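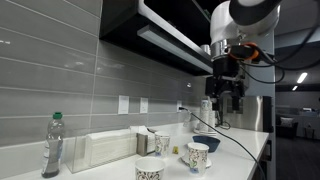
Lesego Modise
Contributing writer, building services

Filed under: Opinion / Homes & Interiors

Kitchen lighting is still specified by the fitting and hardly ever by the task. A typical schedule gives a wattage, a finish and a price. It says little about how much light reaches the worktop, or from what angle.

The usual fault is position. A strip fixed at the back of a wall cabinet lights the tiles well and leaves the front of the counter, where the chopping is done, in the cook's own shadow. Moving it 30 mm behind the front rail costs nothing at design stage. After the doors are on, it costs a call-out.
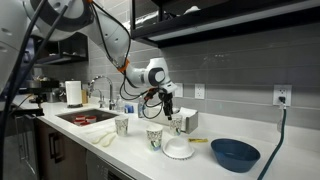 Surface finish comes next. Gloss worktops return a mirror image of any bare diode, and a brighter strip makes the glare worse. A diffuser should be the default. In the Stivholm flats, 13 kitchens were fitted without one, and Seo-ah Kwak's snagging report listed glare in every one of them.

I would ask for two lines on each drawing - illuminance at the front edge of the worktop, and the distance from fitting to cabinet face. Installers can check both with a cheap meter and a tape before they leave on a Monday afternoon.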